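Rirnosau starts filming hand demos for cord task

Apr 10, 2022 – Rirnosau has begun recording people doing small household chores by hand, so its robot arms can learn from them. First up: the hair dryer cord. Yi-an Ryu's team wants over 400 demos before anything gets tried on the arm. 60 are in so far.

Remote control was too slow for cable, Ryu said. "You loose the feel of it." So it's wristbands with printed markers, and bare hands.

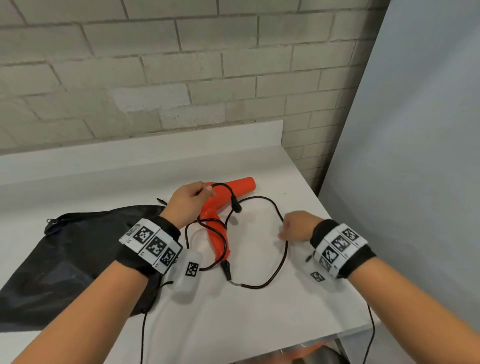
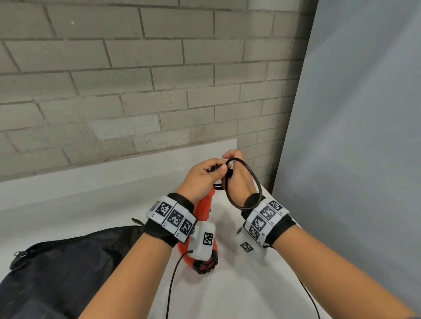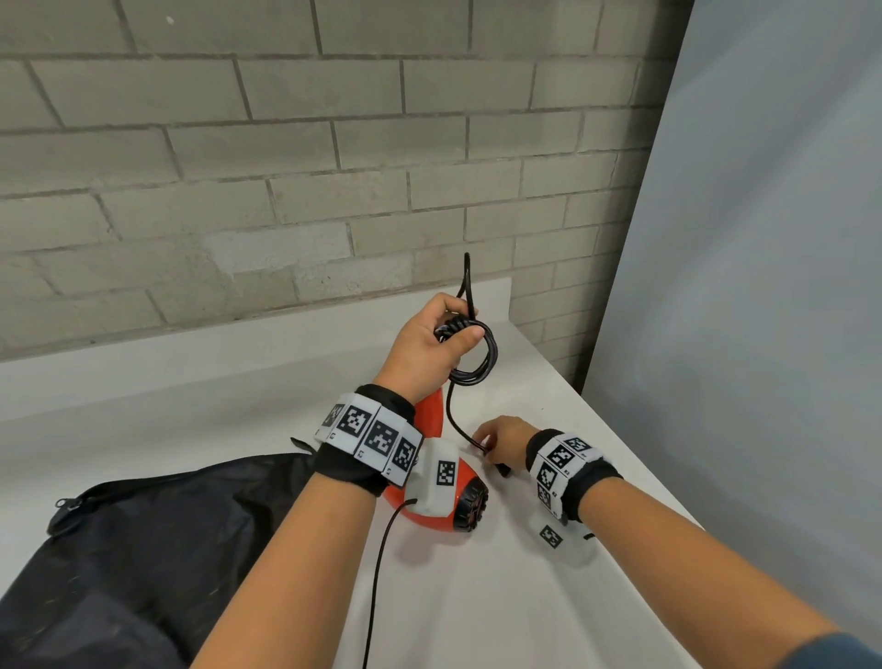

Cord handling at the demo table, marker bands on both wrists.

Packing the dryer in its bag comes next – Haiyan Long is writing up that part. Cendale gets teh first batch later in April.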